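Forty-six years of paper at Istbridge 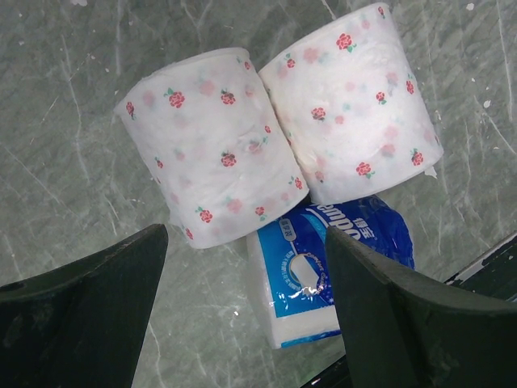
Nicanor Espinoza

The Pellow shop in Istbridge sells paper and very little else. Writing paper, wrapping paper, shelf liner, napkins and, at the back, toilet rolls and tissues. Margaret Pellow started behind the counter in March, the year she left school, and has been there 46 years.

"My father thought it was a poor trade," she says. "He wanted me at the bank. I lasted one afternoon at the bank."

The shop belonged to her uncle then. He bought from a mill at Ginton, which closed long ago, and kept every order in a ledger. She still has the ledgers upstairs. One order, for brown wrapping paper, runs to 1640 sheets, with a note in pencil that the mill sent 1690 and was not told.

Printed toilet paper came in during her second year. Her uncle refused to put it in the window. "He said people didn't want to look at flowers in there. Well, they did. We sold out of roses first, always roses. Blue never went."

She still stocks a rose pattern, though most customers now ask for plain white in large packs, and she says she can't match the supermarket on those. What keeps the doors open is gift wrap and the trade from the guest houses on Ocampo Road.

Is she going to retire? "My knees would like it." Her niece does Thursdays and has asked about the lease, but nothing is signed.

A man comes in for 100 brown envelopes. She fetches them without looking at the shelf, then goes back to the question of the lease. The rent is reviewed in March, and she will decide after that.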